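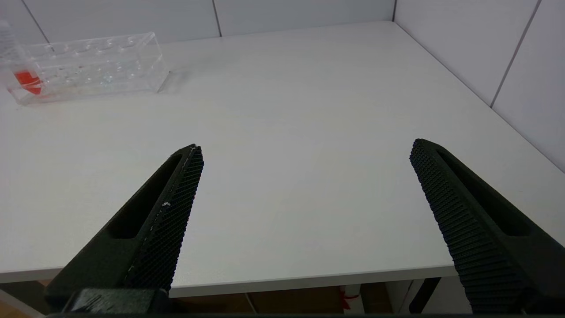

Where do I put the rack when I'm done with it?
Back corner of the white table, please. Every time. It was on the floor by the Okness cupboard twice in January and somebody is going to step on it.

Few other things while I have you. Efe Anozie and I went through the bench supplies, 25 sample tubes had no label at all. Binned. If one was yours, sorry - write on them. New tubes from Trodis come in bags of 100, take what you need and close the bag agian.

Small stuff goes in the clear box. Bottles upright, caps on tight. If it doesn't fit in the box it doesn't live on the table, thats the whole rule.

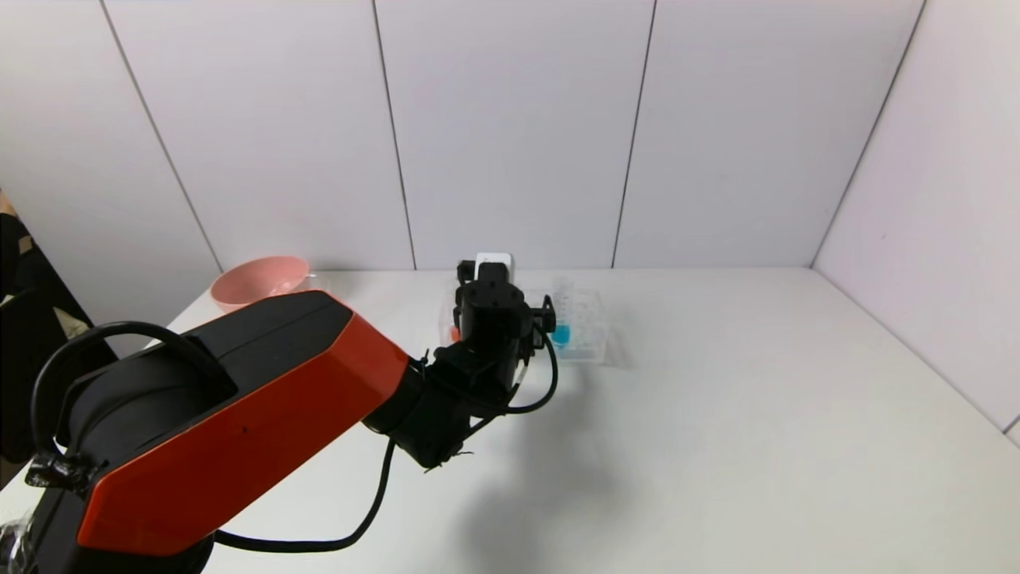

Wiping down
Last one out does the tabletop. Damp cloth, then dry. No bleach, no scrub pads, the clear plastic scratches if you look at it wrong. Cloths in the second drawer, 14 clean ones as of this morning. Dirty ones in the Grostside bag by the door.

Questions to me or Efe.
Nathalie Peeters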